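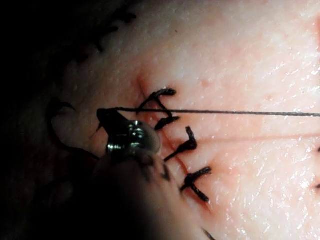
**Category: Skills Practice / Wound Closure**

The present entry continues the series on basic closure and is concerned with the simple interrupted suture. Readers who followed the earlier entries on instruments will find the subject narrower on this occasion. It is confined to the knot, the tails and the distance between one stitch and the next.

Three tied sutures in black thread lie one below the other along the line of the incision, and a further length of the same color is drawn taut across the skin. The margins are brought together at each stitch. The tails, however, differ in length and direction, and it is to the tails that the remainder of this entry is chiefly devoted.

When I began keeping a practice log at Nendcombe, I recorded only whether a knot had held. The log now stands at 449 entries, and the first 100 are of very little use to me. They say "good" or "loose" and nothing more. From entry 131 onward I noted the length of each tail after cutting, and the habit has proved worth the additional minute.

A tail cut too short leaves little to grasp at removal and gives the knot less security. A tail left too long may lie across the wound or become caught in the neighboring stitch. The middle suture illustrates the second point: its longer tail angles down across the incision. My preference is for both ends to be laid to one side before cutting, with the knot itself resting clear of the wound line.

Thread also requires some attention. Braided material handles well and holds a knot readily, but its ends fray when the scissors are dull. The cut ends of these sutures are slightly frayed. I replaced my own scissors in November, having put off the purchase for most of the year, and I regret the delay.

Tension remains the matter on which I am least settled. The edges should meet without being squeezed, and I still tend to pull the second throw more firmly than the first. The printed guide from Tinitz that I keep on the bench advises tying to approximation only. I have underlined the sentence twice – and continue to overtighten when tired.

The next entry will deal with the vertical mattress suture. Notes on spacing, which I had intended to include on this page, have been held over until my measurements are in better order.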